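How I Dry Tomatoes in a Toaster Oven (and Actually Get Through the Whole Garden Haul)

Every year I tell myself I'll plant fewer tomatoes, and every year in May I'm standing at the Prastwood nursery with a cart full of seedlings and no self-control whatsoever. So by late summer I'm drowning in plums and cherries, and there's only so much sauce a person can freeze! Drying them is my favorite fix. You end up with chewy, sweet little pieces that go in everything, and you don't need a dehydrator to do it.

I used to do this in the big oven, but it heated up the whole kitchen and nobody could bake anything all day. A small countertop oven does a batch just fine.
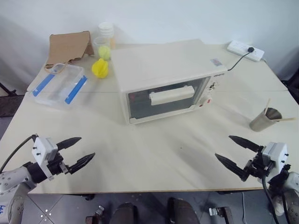 Small toaster oven, door shut.

What you'll need

Plum or cherry tomatoes, enough to cover your tray in one layer
Salt
A little dried oregano or thyme, if you like it
Parchment paper
A toaster oven that goes down to 200 degrees or so
A jar with a lid, or freezer bags

Picking your tomatoes

Plums are the easiest (less juice, fewer seeds). Cherries are sweeter and dry faster, but you have to cut a million of them. Big slicing tomatoes can be done too, only they take forever and stick like crazy. I grew a yellow plum this year that dried up to the color of apricots and tasted amazing. Skip anything with soft brown spots. Save the slightly cracked ones for soup.

Cutting and salting

Wash them, dry them with a towel, and cut them in half the long way. With plums I scoop out the wet middle with my thumb and drop it in a bowl for salad dressing. Cherries I leave alone.

Lay the halves on parchment, cut side up, close together but with a bit of breathing room between them. Sprinkle with salt. Go lighter than you want to! They shrink down to almost nothing and all that salt stays behind. My first batch was so salty that Fergus drank water for the rest of the evening and has brought it up at every dinner since. Let them sit 45 minutes, then blot the tops with a paper towel.

Drying

Set the oven to its lowest setting, bake and not broil, and put the tray on the middle rack. Small ovens run hot near the heating elements, so I turn the tray front to back every hour. I also crack the door open every so often to let the steam out. Stay in the house while it's on, please. I do mine on a Wednesday when I'm home doing paperwork anyway.

Cherries take me 4 hours or so and plums more like 6. Start checking early, and pull the small ones as they finish. What you want is something like a soft raisin: leathery, bendy, no juice when you squeeze it. If the edges are going dark, your oven is too hot, so turn it off for a bit and let them coast.

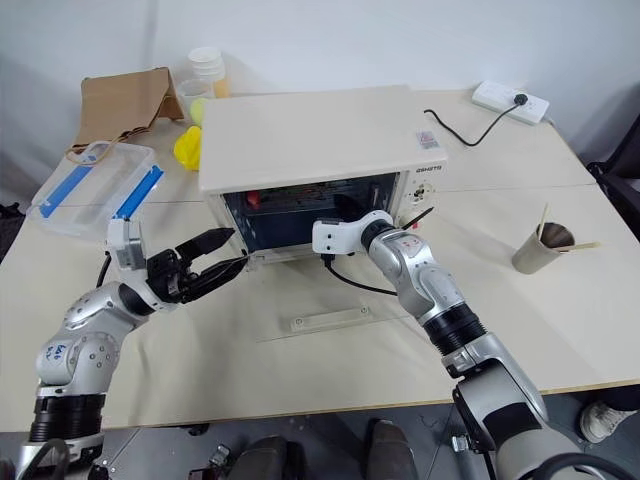 Magnus Lennox wrote in to say that he does his plums overnight in two rounds, three hours before bed and three more after breakfast, with the tray in the fridge in between, and that they come out less tough that way. I tried it with my last batch and he's right, the skins were noticeably softer. It does take up a whole fridge shelf, though.

Storing them

Let them cool all the way before you pack them. Mine go flat in freezer bags with the air squeezed out, and they keep for months. A small jar in the fridge gets used up within a few days at our house. If you want them in olive oil, cover them, keep the jar in the fridge, and eat them within four days. Please don't leave that jar on the counter, and leave out the raw garlic.

Using them up

Chop them into scrambled eggs, or stir them into hot pasta with butter and a splash of the cooking water. They're great in bread dough too, but snip them small with scissors first or you'll get big wet pockets. Isla puts them in grilled cheese with a swipe of mustard, and I've started doing the same.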